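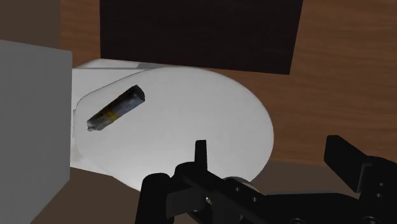
Figure 1. Wrist view in the simulated bathroom, with a battery on the closed toilet lid.

Progress report to the Bekona fund, December 7, 2022
Prepared by Érica Portela, Mistudgate

Work this period went on the draft rules for testing household robot arms in simulation. The draft now has 41 clauses. Abdul-Rahman Annan has checked the first 30 against our test logs and sent four back for rewording.

Clause 12 covers the start of a run. The gripper must be open, empty and clear of every surface before the first command is sent.

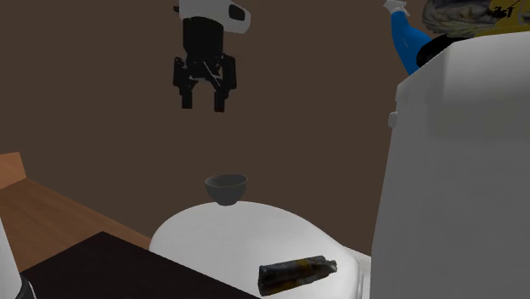 Figure 2. Open gripper held above the lid, with a grey bowl at the back and a dark cylindrical object near the front.

Clause 17 deals with camera views. Each run must be stored with a wrist view and at least one fixed view, both under the same run number. Older runs that lack either will be left out of the results.

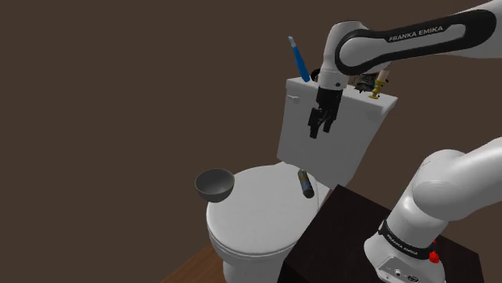

We have 450 runs stored in this form. The clause on stopping distances is late, and Amaral has asked for another reading of it. We expect to send the full draft in February. No change to the budget is requested.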